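4. 첫 세탁 전에 할 일 (검은 옷, 진한 옷 편)

자, 3장까지 따라오셨으면 Griltivo 세탁기가 수평도 맞고 급수 호스도 연결된 상태일 거예요. 이제 드디어 빨래를 넣어 볼 차례인데요, 저는 일부러 검은 옷부터 시작하시라고 권합니다. 흰 옷은 웬만큼 잘못 돌려도 티가 덜 나는데 검은 옷은 헹굼이 조금만 모자라도 허연 세제 자국이 그대로 남거든요. 그러니까 설정이 제대로 됐는지 보기에는 검은 면 티셔츠만 한 게 없어요!

이 장은 제가 우리 집에서 쓰면서 적어 둔 메모를 Paula Văduva 씨가 순서대로 다듬어 준 거예요. 그래서 말투가 좀 왔다 갔다 합니다. 공식 설명서의 표와 숫자가 다르면 기기 문 안쪽 스티커를 우선으로 보세요.

4.1 빈 통 돌리기

1. 문을 열고 고무 패킹 안쪽을 마른 천으로 한 바퀴 닦습니다. 포장 비닐 조각이 끼어 있는 경우가 있어요. 저는 두 조각이나 나왔습니다.
2. 세제함은 비워 둡니다. 섬유유연제 칸도요.
3. 다이얼을 '통 세척'에 놓고 시작 버튼을 3초 동안 누릅니다. 짧게 누르면 불만 깜빡이고 안 돌아가요. 처음에 고장인 줄 알고 한참 씨름했네요.
4. 끝나면 문을 활짝 열어 두고 한숨 돌리세요.

주의: 통 세척이 끝난 직후에는 유리문이 꽤 뜨겁습니다. 아이가 있는 집은 잠금이 풀려도 조금 기다렸다가 여세요.

4.2 옷 고르고 뒤집기

1. 진한 색끼리만 모읍니다. 새로 산 청바지는 첫 세탁만큼은 따로 돌리세요. 물이 정말 많이 빠져요.
2. 주머니를 다 뒤집어 봅니다. 휴지 한 장이면 그날 오후는 다 날아갑니다 (경험담이에요).
3. 프린트나 로고가 있는 옷은 안쪽이 밖으로 나오게 뒤집습니다. 뒤집는 김에 목둘레가 늘어나지 않게 소매 쪽부터 잡아당기면 편해요.
4. 통의 3분의 2까지만 채웁니다. 손을 넣어서 옷 위로 주먹 하나가 여유 있게 들어가면 딱 좋아요.

참고: 라벨에 손세탁 표시가 있는 옷은 망에 넣어도 이 코스로는 돌리지 마세요. 섬세 코스는 6장에 따로 적었습니다.

4.3 세제와 코스 맞추기

저는 Gedeck 액체 세제를 쓰는데, 뭐든 액체로 된 걸 쓰시면 됩니다. 가루는 찬물에서 덜 녹아 검은 옷에 묻어 나올 때가 있어요. 양은 계량컵으로 25ml에서 시작해 보시고, 거품이 문 절반 위로 올라오면 다음번엔 줄이세요.

1. 세제함 왼쪽 칸에 세제를 붓습니다.
2. 코스는 '진한 색', 온도는 찬물로 맞춥니다.
3. 탈수를 1,000회전으로 내립니다. 기본값은 이보다 높은데, 그대로 두면 면 티에 주름이 깊게 잡혀서 다림질할 일이 늘어요.
4. 헹굼 추가 버튼을 한 번 누릅니다. 물 아까운 마음은 알지만 첫 세탁은 꼭 넣어 주세요.
5. 시작을 누르고 화면에 남은 시간이 뜨는지 봅니다. 제 기기는 107분으로 나와요. 옷 무게를 재고 나면 숫자가 바뀌기도 하니까 놀라지 마시고요.

주의: 도는 중에 옷을 더 넣고 싶으면 반드시 일시정지를 누르고 잠금 소리가 날 때까지 기다리세요. 손잡이를 억지로 당기면 걸쇠가 휩니다.

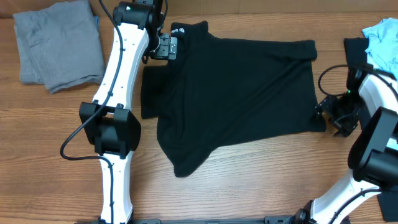
4.4 꺼내서 말리기

1. 종료음이 울리면 되도록 바로 꺼냅니다. 깜빡하고 밤새 두었다면 그냥 헹굼과 탈수만 한 번 더 돌리세요. 냄새가 밴 채로 말리면 나중에 더 귀찮아져요.
2. 어깨선을 잡고 서너 번 세게 텁니다. 팡팡 소리가 날 정도로요!
3. 뒤집은 채로 그늘에 넙니다. 직사광선에 검은 옷을 널면 한 철 만에 어깨가 불그스름해집니다.
4. 티셔츠는 옷걸이보다 건조대 봉에 반으로 걸치는 쪽이 좋아요. 어깨에 뿔이 안 생깁니다.

저는 건조대로 Sfeir 접이식을 쓰는데 봉이 굵어서 자국이 덜 남아요. 얇은 봉밖에 없으면 수건을 한 장 깔고 그 위에 걸치셔도 됩니다. 장마철에는 선풍기를 약풍으로 틀어 옷 사이로 바람이 지나가게 해 주시고요.

4.5 자국이 남았을 때

다 말랐는데 허연 줄이 보인다면 대개 아래 중 하나예요.

- 세제가 많았다: 세제 없이 헹굼만 한 번 더 돌리고, 다음엔 양을 줄입니다.
- 통을 너무 채웠다: 두 번에 나눠 돌립니다.
- 손가락으로 문지르면 가루처럼 떨어진다: 물때일 수 있어요. 급수 필터를 빼서 흐르는 물에 씻어 주세요. 빼는 법은 2장 그림 밑에 있습니다.
- 보풀이 하얗게 붙었다: 수건이랑 같이 돌리신 거 아닌가요? 수건은 꼭 따로요.

그래도 똑같으면 Wollthorpe 서비스 창구에 문의하시되, 기기 뒷면의 12자리 번호를 먼저 적어 두세요. 세탁기를 벽에 붙인 뒤에는 그 번호를 보기가 정말 힘듭니다. 저는 휴대폰을 틈에 밀어 넣어서 겨우 찍었어요.

참고: 필터 청소는 첫 달에 한 번 하고, 그다음부터는 계절이 바뀔 때마다 하시면 됩니다. 저는 10월에 겨울 이불 꺼내면서 같이 해요. 이불 코스는 5장에서 이어집니다.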